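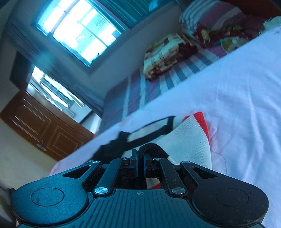
Sudlow brings its bed-top clothes sorting service to Greslow

Search news and advice
Enter keyword
Go

Greslow, 26 July 2019

Sudlow, the home laundry and storage firm, is opening its clothes sorting service to homes in Greslow. Bookings are open now for first visits. The service covers the sorting, folding and packing of clothes, bed linen and soft bags in the customer's own bedroom, with the bed as the main work surface.

Sudlow tested the service in the neighbouring district of Wojcik from April. During the test its staff visited 381 homes and handled 3064 bags and boxes of clothes, some of which had been under beds or on top of wardrobes for years. The firm now has 1557 households on its list across both areas.

A visit starts with the bed. The top cover is turned back towards the far side or the foot, leaving the sheet clear, and clothes are brought to it one drawer or shelf at a time. Staff work on a plain or pale sheet where there is one, as dark socks and small items are easier to find on it. Customers are asked to have the bed made, with one clean sheet on it, before the team arrives. There is no need to empty the wardrobe beforehand, and Sudlow would prefer that people didn't.

"Most people try to do this on the floor, and then they have to kneel," said Savvas Economou, managing director of Sudlow. "A bed is the right size and a reasonable height, and you have to finish by the evening if you want to sleep in it. We didn't set out to build a service on that. We watched how our own customers put their washing away, and they all went to the bed with it."

Clothes are sorted into 4 groups: keep and fold, keep and hang, mend, and pass on. Canvas and fabric bags are treated in the same way as clothes. They are emptied, shaken out and folded flat, with the straps or handles laid across the top where they can be got hold of. Bags that will be used weekly go by the door and the rest are stored inside one another.

Knitwear is given the most time. Staff lift each jumper or cardigan to look for holes and pulled threads, lay it face down, bring the sleeves in and fold it in three from the hem. Striped knits are folded along the stripes, so that an uneven fold shows straight away and can be put right. Heavier knits are not hung at all. 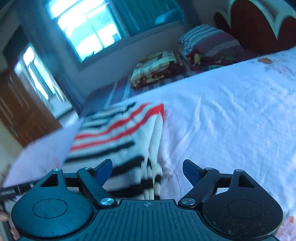

Kuldeep Joshi, who trains the visiting teams, said that knitwear was also where new staff needed the most practice. "A shirt has a collar and a placket, so it tells you where the middle is. A knitted top moves about when you pick it up. We ask people to put it down, smooth it with a flat hand and start again if it has gone crooked – it takes a few seconds and it saves doing the whole pile twice."

Packing comes last. Folded items can go back into the customer's own drawers, or into Skadeo boxes, Sudlow's range of lidded fabric storage boxes. Skadeo boxes come in two depths, both low enough to slide under a standard divan frame with legs. Each has a card pocket on the short end for a written label. Customers are under no obligation to buy them and the visit costs the same either way.

Items for passing on are bagged and left with the customer, or taken away by the team if the customer signs for this at the end of the visit. Sudlow does not sell them. Clean, wearable clothes are offered to local charity shops, and worn-out cotton is cut up for cleaning cloths at the firm's Greslow unit.

Maritza Cáceres had a visit during the Wojcik test. "I had a drawer I couldn't shut and a spare bed I couldn't see," she said. "They did the drawer first. I found two tops that I had already bought again. The bed is a bed now, and my sister has stayed in it."

Some changes have been made since the test. Visits may now be booked in the evening, after several customers asked for this. The mending group used to be taken away on the day, but it is now left in a marked bag for a week in case the owner would sooner do the sewing at home. Duvets and mattress covers are no longer included, as they took up the bed and held up everything else. Pillowcases, sheets and light bedspreads still are.

Bookings in Greslow will be handled by Omprakash Chauhan and his team at the Greslow unit, where customers can also see the Skadeo boxes and collect finished mending. Anyone on the upper floors of a building without a lift should say so when booking – the team can still come, but boxes will be sent in smaller lots.

Notes to editors

Sudlow provides laundry, mending and storage services to homes. The sorting service is available in Wojcik and Greslow only. Visits are made by two members of staff.

Press enquiries should be sent to Mohit Sisodia in the Sudlow press office. Interviews with members of the visiting teams can be arranged on request.

We use cookies to remember your settings and to see which pages are read. By carrying on using this site you agree to this. Accept Change settings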